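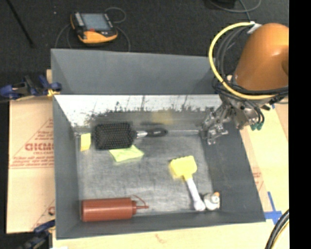 그림 1. 회색 통에 담긴 생활용품. 위쪽에 검은색 패들 브러시가 있다.

우리는 물건을 언제 버릴까? 생활용품의 '교체 시점'에 대한 조사
생활문화 탐구 수업 기말 프로젝트 보고서
제출일: 2018년 7월 18일

1. 왜 이 주제를 골랐나

처음에는 거창하게 '소비 사회와 폐기물' 같은 걸 하려고 했다. 그런데 계획서를 쓰다 보니 도서관에서 책만 읽다가 끝날 것 같아서(그리고 그런 보고서는 이미 많다) 범위를 확 줄였다. 계기는 우리 집 욕실이었다. 칫솔은 꼬박꼬박 바꾸면서 머리빗은 중학교 때 산 걸 아직도 쓰고 있더라! 엄마한테 이 빗 언제 버릴 거냐고 물었더니 "멀쩡한데 왜 버려?"라고 하셨다. 그 '멀쩡하다'는 말이 계속 머리에 남았다. 솔이 몇 가닥 빠지고 쿠션이 눌린 빗은 멀쩡한 걸까 아닌 걸까?

음식에는 유통기한이 적혀 있고 화장품에도 뚜껑 열린 그림 옆에 개월 수가 적혀 있는데, 빗이나 수세미, 빨래집게, 병따개 같은 물건에는 아무것도 없다. 그러니까 버리는 시점을 각자 알아서 정해야 한다. 그 기준이 사람마다 얼마나 다른지 알고 싶었다.

2. 조사 방법

3월에 설문지를 만들었다. 첫 번째 버전은 완전히 망했는데, "이 물건을 얼마나 오래 사용합니까?"라고 물었더니 시험 삼아 해 본 친구들이 전부 "몰라"라고 썼다. 생각해 보면 당연하다. 나도 우리 집 국자를 언제 샀는지 모른다. 그래서 질문을 "가장 최근에 버린 생활용품은 무엇이고, 왜 버렸습니까?"로 바꿨다. 기억나는 만큼 여러 개 적어도 된다고 했더니 답이 훨씬 풍성해졌다.

설문지는 모두 400부를 돌렸다. 학교 안에서 먼저 나눠 주고, 나머지는 훌타노(Hultano) 주민센터와 그 맞은편에 있는 재사용 가게 '니마크(Nimach)'에 부탁해서 계산대 옆에 놓았다. 돌아온 것 중에서 백지나 장난 답을 빼고 나니 딱 300부가 남았다. 솔직히 이 정도로 걷힐 줄 몰랐다. 가게 손님들이 특히 열심히 써 주셨는데, 어떤 분은 뒷면까지 빽빽하게 냄비의 일생을 적어 주셨다.

응답지에 적힌 물건을 전부 합치면 661개였다. 이걸 표로 옮기는 데 주말을 다 썼다. 같은 물건을 부르는 이름이 달라서 고생했다. 빗, 머리빗, 브러시, 쿠션빗, 도끼빗... 나중에는 그냥 '머리 빗는 도구'로 묶어 버렸다. 수세미는 그릇용과 욕실용을 나눌까 하다가 구분 안 된 답이 너무 많아서 포기했다.

3. 결과

버린 이유는 크게 '망가져서', '더러워서', '새것이 생겨서', '이사나 대청소 때문에'로 나눌 수 있었다. 나는 당연히 '망가져서'가 제일 많을 줄 알았는데, 가장 많이 나온 이유는 이사나 대청소였다. 평소에는 그 물건이 있는지도 모르다가 서랍을 뒤집는 날에 한꺼번에 버린다는 이야기다. 물건의 상태보다 사람의 일정이 버리는 날을 정하는 셈이라 꽤 놀랐다.

'더러워서'라고 답한 물건은 물이 닿는 것에 몰려 있었다. 수세미, 칫솔꽂이, 욕실 슬리퍼 같은 것들. 머리 빗는 도구도 여기에 제법 나왔는데, 재미있게도 "더러워서 버렸다"와 "씻어서 계속 쓴다"가 같은 응답지 안에 나란히 적힌 경우가 있었다. 식구끼리 의견이 갈린 모양이다. 우리 집만 그런 게 아니었어!

'망가져서'에는 손잡이 이야기가 많았다. 프라이팬 손잡이가 흔들려서, 빗 손잡이가 부러져서, 우산 손잡이가 끈적해져서. 정작 기능을 하는 쪽은 괜찮은데 잡는 쪽이 먼저 못 쓰게 된 것이다. 끈적해지는 손잡이는 따로 찾아봤는데, 고무 느낌이 나는 코팅이 시간이 지나면서 변질되는 경우가 있다고 한다. 재료 쪽은 내가 잘 몰라서 더 깊이 들어가지는 못했다.

'새것이 생겨서'는 생각보다 적었다. 대신 새것이 생겼는데도 헌것을 안 버렸다는 답이 여백에 많이 달려 있었다. 여행용으로 빼 둔다, 청소할 때 쓴다, 혹시 몰라서 둔다. 이 '혹시 몰라서'를 항목으로 미리 만들어 두지 않은 게 제일 아쉽다.

4. 재사용 가게에서 들은 이야기

니마크에는 두 번 찾아가서 기증받는 물건에 대해 여쭤봤다. 그릇, 바구니, 장난감은 잘 나가지만 몸에 닿는 물건은 거의 안 받는다고 하셨다. 빗은 포장을 안 뜯은 것만 받는다고. 손님 입장에서는 깨끗이 씻었는지 알 길이 없으니까 이해가 간다. 나도 누가 쓰던 컵은 괜찮은데 누가 쓰던 빗은 왠지 싫다. 둘 다 씻으면 되는데 말이다.

그레데틀리(Gredetley) 쪽에서 오는 기증품은 봄에 몰린다고 한다. 그 동네에 원룸이 많아서 3월에 이사하는 사람이 많다는 설명이었다. 설문 결과에서 이사가 큰 이유로 나온 것과 맞아떨어져서 듣다가 혼자 신났다. 다만 우리 설문도 3월에 만들어서 그 뒤 얼마 안 되는 기간에 돌렸기 때문에, 계절이 결과에 영향을 줬을 수도 있다. 가을에 다시 해 보면 다르게 나올지도 모르겠다.

5. 부족한 점

응답자가 학교와 가게 손님에 치우쳐 있다. 재사용 가게에 오는 분들은 원래 물건을 오래 쓰는 편일 테니 이걸 동네 전체의 이야기라고 할 수는 없다. 나이를 묻는 칸을 만들었는데 비워 둔 사람이 많아서 나이별 비교도 못 했다. 그리고 '최근'이라는 말을 정해 두지 않은 것도 실수다. 누구에게는 어제고 누구에게는 작년이었다.

물건을 분류한 사람이 나 혼자라는 것도 문제다. "낡아서"라고만 쓴 답을 처음에는 '망가져서'에 넣다가 중간에 '더러워서'로 옮겼고, 결국 다시 되돌렸다. 다음에는 친구 한 명과 따로따로 분류한 다음 맞춰 볼 생각이다.

6. 더 해 보고 싶은 것

같은 물건을 여러 사람에게 보여 주고 "버릴 건가요, 둘 건가요?"를 물어보면 좋겠다. 이번에는 각자 자기 물건을 떠올리고 답했으니 상태를 비교할 수가 없었다. 낡은 정도가 조금씩 다른 빗을 늘어놓고 어디서부터 버리는지 보면 기준이 훨씬 또렷하게 나올 것 같다. 발표 때 같은 반 친구들한테 물어봤더니 빗보다 수건으로 하라는 의견이 많았다. 수건은 확실히 할 말이 많은 물건인가 보다. 여름방학에 질문지부터 새로 써 보려고 한다.

참고로 우리 집 빗은 아직 욕실에 있다. 엄마가 따뜻한 물에 샴푸를 풀어서 씻어 놓으셨다.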